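About Silumum

Silumum supplies oil finishes and maintenance coatings for interior wood surfaces. The company operates from one site in Akcombe, where blending, filling and sample testing are carried out in the same building. Customers are furniture shops, school districts and restaurant fitters.

The product line consists of 5 finishes. Each is sold in matte and satin. Pale species are the main application, and the standard recommendation for these is two thin coats applied along the grain, with excess oil wiped off before it becomes tacky.
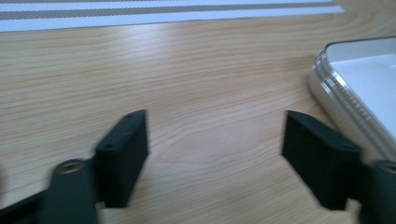

Testing

Every batch is applied to a reference panel and stored for comparison. The archive holds 301 panels. Gloss is measured at 4 points per panel, and any batch outside the stated range is blended again. Resistance to water, coffee and household cleaners is checked after full cure. Results are printed on the batch sheet and sent with the order.

Light-colored tabletops show yellowing sooner than dark ones. For that reason the Dudero series uses a low-color oil base, and its panels are kept half covered so that the exposed side can be compared with the unexposed side.
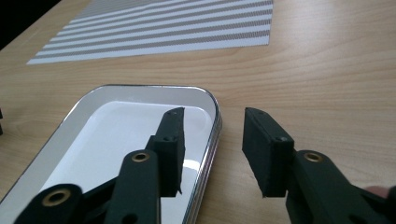 Dudero is also the series specified for refinishing work. Old wax must be removed completely before application. Sanding past 180 grit is not advised, as a closed surface takes up less oil and cures unevenly.

Orders and samples

Sample cans are available to trade accounts. Orders outside the region are handled by our distributor, Pasichnyk. The Akcombe counter is closed for stock count during the first week of October.

Page last revised 11th July.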